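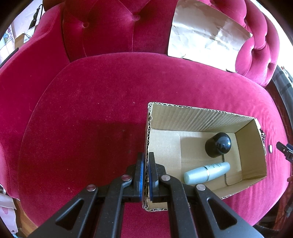
A velvet armchair with an open cardboard box on its seat and packing paper over its back.

The Case for Emptying the Box

Trallstead Housing Association completed 1,197 household moves last year, and its settling-in staff have come to regard one habit as more costly than any broken plate. Residents put a half-emptied box on the best chair in the home and leave it there. By October the chair has become a shelf.

The Association's written guidance deals at length with labels, tape and lifting. It says very little about the last box, the one that holds a cord, a container and whatever else did not belong with anything. In our view this is a serious omission. A tufted seat collects lint in every fold, and corrugated board is a poor companion for velvet. The larger objection concerns the household itself. A family that cannot sit down in its own living room has not finished moving.

We therefore recommend that the seating be cleared on the first evening, before the kitchen is sorted. Paper should be flattened and taken out the same night. Small items without a place may go in a drawer for 16 days, after which they should be used or given away.

Some will find this rule too strict. Konrad Jabłońska, writing in these pages, has defended the slow unpacking as a form of rest. We respect the argument, but rest requires a chair.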